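Visit report: Weltbridge returns and refurbishing site, Totness
2021-01-12

The Totness site takes in office laptops at the end of their lease, grades them, wipes them and packs them for resale. I was there from mid-morning until the end of the day shift. Tyra Lindholm, who runs the grading floor, took me through it in the order the machines travel.

Intake is a single roller door and a weighbridge. Pallets arrive shrink-wrapped, usually 49 laptops to a pallet in cardboard dividers, with chargers in a separate tote. The dividers are kept and reused until the slots tear. Each laptop gets a barcode label on the underside before it leaves the intake bench. Labels used to go on the lid, but the adhesive left a ring that had to be removed with solvent, and the solvent dulled some finishes.

Site capacity is 2000 units a week on two shifts. In the week before my visit they ran one shift.

Data wiping happens in a locked room with shelving on three walls. Visitors look through the window. The wiping racks were bought from Zaidi and the software is the site's own. A drive that fails the wipe twice is pulled and shredded, and the laptop carries on without it. I asked for the failure rate and was told it is reported to customers only.

Grading was the part I had come for. There are 6 benches, each with a daylight lamp on an arm, a lint-free cloth, a plastic gauge for scratch length and a laminated card of reference marks. The grader inspects the lid first, then the edges and corners, then the screen and keyboard, and last the underside. The sequence is fixed. Lindholm's view is that a grader who opens the machine first forms an opinion from the keyboard and carries it to the lid.

Scores are out of 100. A unit needs 87 or better for Grade A. Dents cost more than scratches, and a mark on a corner costs more than the same mark in the middle of the lid. Marks that come off with the dry cloth are not scored.

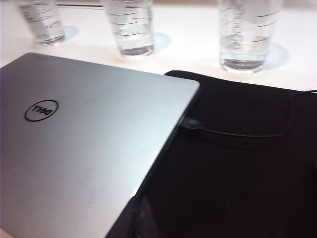

Metal lids are harder to score than painted ones. Dirt and damage look much the same until the lamp is moved, and the guidance is to look along the surface from a low angle on two sides. The closed silver Dell is a fair case: faint scuffs, smudges and small specks across the lid, on a finish that is otherwise smooth. Smudges are a cleaning matter and scuffs are a grading matter, and the card gives a grader very little help in separating them. A black mat lies partly under the machine. I would add a second cloth step before the score is entered.

Packing uses the Vaka carton, a flat-folded box with a suspended film insert. One size takes everything up to a 15-inch screen. The packer folds, loads, closes and labels in one position without turning around, and the charger goes in the end pocket. Drop testing is done off site.

Points to follow up: a copy of the reference card, the solvent data sheet, and the carton price at our volume. Parking is at the rear, and the front gate is for trucks only.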